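Why I stopped checking my fund every evening

In February I moved my savings from the bank to an index fund. Ineke Boersma, my colleague at Barnholm, had already done this and she told me to put in 200 euros a month and then leave it alone. I did the first part well.

The second part was difficult for me. Each evening after dinner I opened the app, and when the number was red I slept badly. One week I lost 15 euros and I wanted to sell everything.

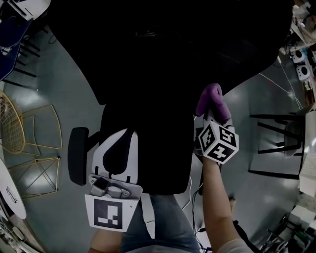
Now I look only when the monthly payment has gone through. The balance this morning was 1418 euros. I still have to learn what the yearly costs are, and I will write about it when I understand the letter they sent me.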